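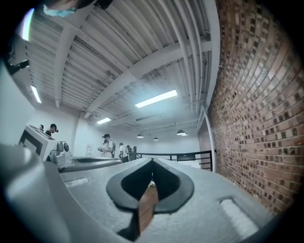
Close view of a brown wooden piece, with a white machine to the left.

Lanham Council Record Project
Progress report to the Arnar Fund
Thursday, August 30, 2018
Prepared by Kusum Mittal, project coordinator

Dear Mr. Segura,

I am sending you the second report on our work to follow the sessions of the Lanham town council and to publish what the members say and how they vote. The first report ended with the session on the road budget, so I begin from there.

Sessions and transcripts

The council met more often than we planned for, mainly because of the quarrel over the Cordero ward boundary. Our two note takers were present at every open session. Cayetano Zabala wrote the full notes and Florencio Tejada checked them against the sound recording of the town clerk. We have now 494 pages of checked notes on the site. The closed sessions are not included, and we did not ask for them again after the clerk refused in June.

The checking is slow. When two members speak at the same time the recording is not clear, and Florencio must listen to the same minute again and again. In these places we write "not heard" in the notes. One member complained that this makes him look as if he had nothing to say. We explained the rule to him and kept it.

The Cordero ward dispute

This matter took most of our time. Council member Crescencio Robles said in open session that the new boundary was drawn to remove the streets where he has his support, and he asked the chairman to step down. The chairman answered that the map came from the county office and that he only signed it. Both statements were repeated in the town in a stronger form than they were spoken. We published the full text of the exchange the next morning, with no comment from our side.

After this, each side wrote to us that our record favors the other one. I have attached the letters so you can judge. I did not change anything in the notes except one street name, which was spelled wrong.

Voting table

The table of votes is open to readers since June. It shows each motion, who proposed it and how each member voted. We still have a problem with votes by raised hand, when the clerk writes only the result. For 30 motions we could not fill in the names. I asked the clerk for roll call on money matters at least, and he promised to put the question to the chairman. There is no answer yet.

Office and website

The site moved to Umen, the shared server you recommended. It was not reachable for one evening during the move, and a few older links are still broken. Cayetano repairs them when readers report them. The monthly cost is lower than before, and the difference stays in the equipment line.

Money

We spent less than planned on travel and more on transcription hours. I ask your permission to move the unused travel money to transcription - the table in Annex 2 shows both lines. No other change is requested.

Next period

We will continue with the open sessions and finish the index by subject, which is late. The hearing on the ward map is expected in autumn, and Florencio will be there for the whole of it. If the council decides to hold it in closed session, I will inform you the same week. The receipts are in Annex 4.

With respect,
Kusum Mittal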